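Keeping the Reading Room Open: A Conversation with the Head of Records at Sesunwood

The public archive at Sesunwood holds the papers of the former Dirkska textile works, along with town records, school registers and a large number of private letters. Last December it reopened its reading room after two years of limited access. The head of records met with us to discuss what has changed, what visitors may expect, and how families can look after papers of their own.

The reopening had been planned for some time. "We had a collection that people asked for every week and could not see," the head of records explained. "Letters were being answered by mail, one at a time. A researcher might wait 70 days for a copy of a single page. That was not a service we could defend."

Under the new arrangement, readers book a half-day visit and request items in advance. Most requests concern the Dirkska wage books, which list workers by name, street and trade. The remainder are divided between property questions and school history. According to the head of records, the wage books were never meant to be read by families. They were kept so that a clerk could balance the week, and the entries are brief. "People come hoping for a story and they find a column of figures. Then they notice that a grandmother's pay stopped in the spring and started again in the fall, and they begin to ask questions at home." 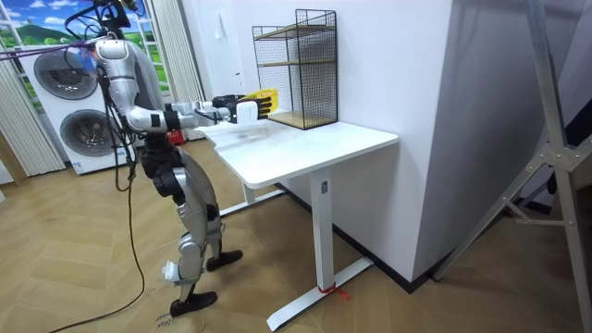

Sesunwood Public Archive | Records and Reader Services

The Dirkska papers fill 222 boxes. When they were received, many were still tied in the original bundles, with rusted pins and brittle string. Staff removed the metal first, then placed each bundle in a folder and gave it a number that follows the order in which it was found. Original order is a matter on which the department holds firm views.

"If a bill was folded inside a letter, then that is where it belongs," the head of records said. "Someone put it there. Once you sort all the bills into one pile and all the letters into another, you have lost the connection, and it cannot be put back."

The catalog is now kept in Tendo, a records system adopted before the reopening. Earlier finding aids were typed on cards, and the wording on those cards varied a good deal from one decade to the next. One clerk wrote "correspondence," another wrote "letters in," and a third used the name of the sender alone. The department decided to keep the old wording alongside the new, so that a citation in an older book can still be traced to its box.

Not all of the work has gone smoothly. A group of maps was found to be larger than any drawer in the building, and these remain rolled. The Shih bequest, a set of household account books given by a local family, arrived with a condition that the final two volumes stay closed for a term of years. "Readers are sometimes disappointed," the head of records acknowledged. "We explain that the condition is the reason we have the books at all. A donor who is not trusted to set terms will keep the papers in the attic, or worse."

The conversation turned to attics more than once. In the view of the department, the greatest losses occur in private houses, in the weeks after a death, when rooms must be emptied quickly. Photographs tend to be saved. Receipts, diaries and club minutes tend to be thrown away. 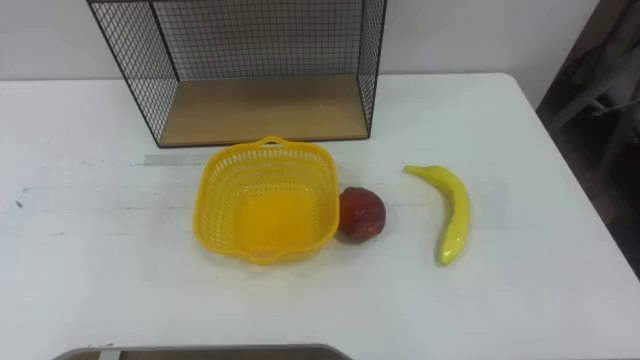 Should family papers be stored in plastic sleeves?
Plain paper folders are the safer choice for most letters and documents. Some plastics give off chemicals as they age, and a sealed sleeve can trap moisture against the page. If a sleeve is needed for a photograph that is handled often, choose polyester and leave one side open.

The head of records added that a cool, dry closet on an inside wall is better than either a basement or an attic, and that names should be written on the backs of photographs in soft pencil. "Write the full name. 'Aunt' is of no use to anyone in fifty years."

Looking ahead, the department intends to copy the wage books in stages, beginning with the volumes in poorest condition. A first group of 2000 pages has been chosen. The copies will be available in the reading room before they are offered elsewhere – a decision that reflects both cost and the presence of personal details in the later volumes.

Asked whether readers will still be able to see the originals, the head of records was clear that they will, on request and with a stated purpose. "A copy gives you the words. There are times when you need to see the ink, or where a page was cut."

Visits may be booked in writing or at the front desk. Readers should bring proof of address and a pencil. Bags and coats are left in the lockers by the entrance.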